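Irkden Match Desk — Support Ticket
Subject: Mat 2 scoreboard clock jumping ahead of the referee's clock
Product: Irkden Match Desk, tournament edition
Opened: 05/09/2022
Priority: High (live event coming up)
Status: Resolved

Original report

Hi team! First off, our wrestling club loves this software. We ran the whole Drastent Open on it last season and the brackets were a dream — the repechage draws filled themselves in and the coaches could follow everything on their phones.

Now we're setting up for the next one and we've hit a snag. We run two mats. Mat 1 is perfect. On Mat 2 the big display at the side of the hall gets ahead of the clock on the scorer's laptop. It starts fine, then somewhere in the second period the display skips forward a couple of seconds, and by the end of the bout the buzzer goes while the laptop still shows time left. You can imagine what the coaches will say about that in a one-point match!

What we have tried so far:
- restarted the laptop and the display
- swapped the laptops between mats (the problem stays on Mat 2)
- reinstalled Match Desk on the Mat 2 laptop
- ran a full practice bout with nobody scoring anything, just the clock (still skips)

The display is a Vivitov side board, same model on both mats. Bouts are set to two periods with a 30 second break. Happy to test anything you like, we have the hall most evenings.

Reply from support

Thanks for such a clear report, and congratulations on the Drastent Open! Swapping the laptops was a great move, it tells us a lot. If the trouble stays with the mat, we can mostly forget about the laptop and look at the display and whatever sits between the two.

Could you please check these for us?

1. On the Vivitov board, hold the menu button until the settings page appears. What does it say next to Clock Source?
2. In Match Desk, open Mat Setup and then Display. Is Send Time Every Second ticked for both mats?
3. Is either board on wireless?

Please also send the log from the next practice bout. It's under Help, Save Log.

Customer update

Answers, in order!

1. Mat 1 says External. Mat 2 says Auto.
2. Ticked for both.
3. Mat 1 is on a cable. Mat 2 is wireless, the cable wouldn't reach past the warm-up area.

Log attached. We ran a bout with two of our juniors, who were delighted to have the whole mat to themselves and went at it like a final. The skip came in the second period again.

Reply from support

That's the answer, or most of it. With Clock Source on Auto, the board listens to Match Desk but also keeps its own time. If it misses a few messages it carries on by itself, and when a referee stops the clock for a mat-edge call during one of those gaps, the board runs on for a moment before it hears about the stop. Your log shows three short gaps in the wireless link, all in the second period.

Please do the following:

Step 1. Close Match Desk on the Mat 2 laptop.
Step 2. Set Clock Source to External on the Mat 2 board and save.
Step 3. Switch the board off at the wall, wait 90 seconds, and switch it on again. A shorter wait sometimes brings back the old setting.
Step 4. Open Match Desk, go to Mat Setup, Display, and press Find Boards.
Step 5. Run one full bout with plenty of stops and starts.

If you can get hold of a longer cable, even better. The External setting stops the board from running on alone, but with a weak link the numbers may freeze briefly before they catch up.

Customer update

Steps done and what a difference! Four practice bouts, stops all over the place, and the display and laptop matched every time. There was one little freeze in the third bout, just as you said there might be.

We also asked Nechyporuk Sports Hall, where the event will be held, and they have a long cable we can borrow. So Mat 2 will be wired on the day.
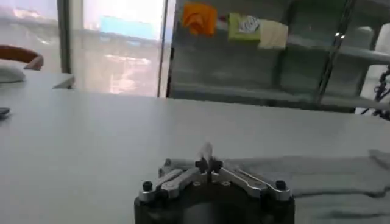

Attachment 1: gripper, silver arms and dark fingertips

One more thing while we have you — can the 30 second break show on the side board as well? At the moment it only shows on the laptop and our corner coaches would love it.

Reply from support

Wonderful news, thank you for testing so thoroughly!

Yes, it can. Go to Mat Setup, Display, Extras and tick Show Break Clock. Do it on each mat separately, the setting isn't shared between them. The break counts down in yellow so it won't be mistaken for bout time.

We've passed on a request for Match Desk to warn you when a board is set to Auto.

Customer update

Break clock is up on both mats and the coaches are thrilled. Please go ahead and close this one. Roll on the tournament!

Ticket closed by customer.
Cause: Clock Source set to Auto on wireless board
Fix: Clock Source changed to External, board restarted, cable planned for event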